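Skardale computer drop-off comes back for a second go

Nov 13, 2018

Good news for anyone with a dead computer in the hall cupboard (I have two, don't judge me) — the Skardale drop-off is coming back, and this time it's staying open for nine days.

I popped into the Drusine Street hall for a chat with Uwe Eichhorn, who has been nagging the shire about old electronics for years. He told me the August collection went far better than he'd dared hope, with 2076 kilos of gear handed over, most of it from garages and spare rooms. "People kept apologising for the dust," he said. "I don't mind dust!"

Desktops, laptops, monitors and printers are all welcome. Sadly they still can't take fridges or microwaves, and please don't leave things at the door after hours, as a few of you did last time.

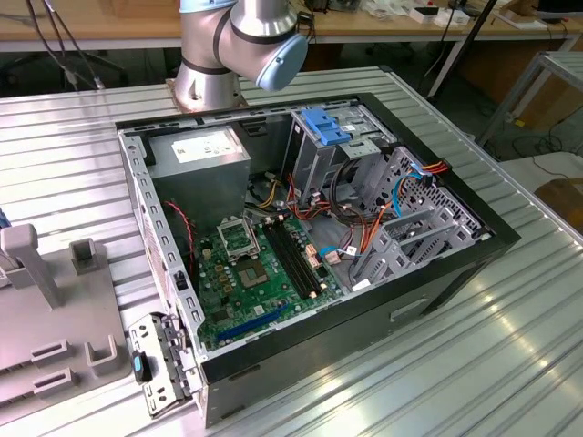
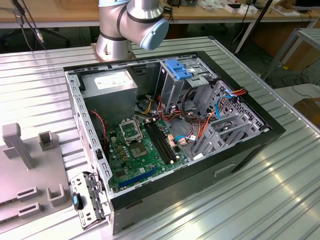
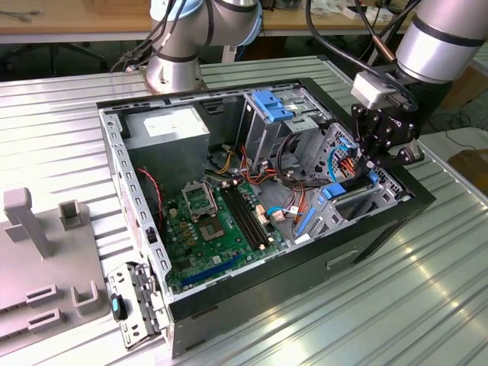 A desktop tower with its side panel off.

It's free for households. Small businesses pay $5 an item, and Vogler Transport is lending a truck to get everything down to the recycler at Brukitz when the week's over. If you can't get to the hall, ring Rüdiger Lindemann at the front desk and he'll put you on the pick-up list, though he warned me there are only 11 spots left and they're going quickly.

One thing I hadn't thought of is what's still on the hard drive. Uwe reckons you should copy off your photos before you come in and then wipe the drive yourself, or ask for it to be pulled out so you can take it home. I'll be doing that with mine — there's a folder of holiday snaps on the older one that I've been meaning to rescue for ages.

Doors open at 9 each morning, and parking is round the back.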